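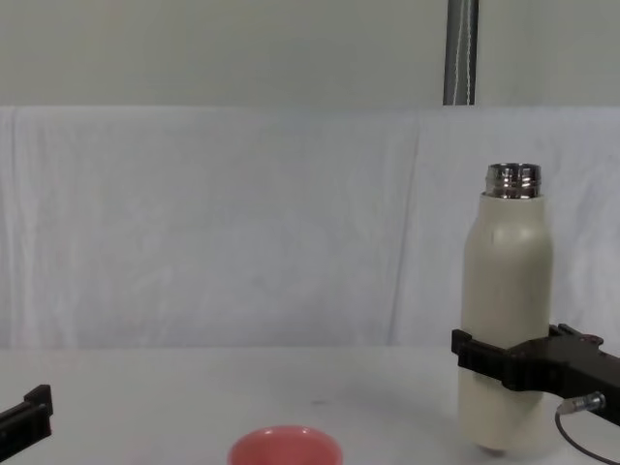

How do you shop for a robot?

Buying a robot arm is a bit like getting a pet. The first price is only part of what you pay.

Saodah Rondonuwu plans the equipment for a workshop called Mangundap. She starts with a question: what does the robot have to pick up? A bottle is tall and smooth. A bowl is wide and round. A gripper has to open far enough for the biggest thing on the list.

Next she makes a budget, a plan for spending money. Hers had 2 arms on it, and the Oter grippers were $259 each. Then came the things people forget, like cables, a strong table and spare parts. She also saved more than $789 for repairs.

Time goes in the plan too. The grippers took 8 weeks to arrive, so she ordered them in July to have them by fall.

Try it yourself! Pick a job at home, such as putting away cups. Write down what a robot would need to do it. Which thing would you buy first?

Word to know
Gripper: the part of a robot arm that holds things.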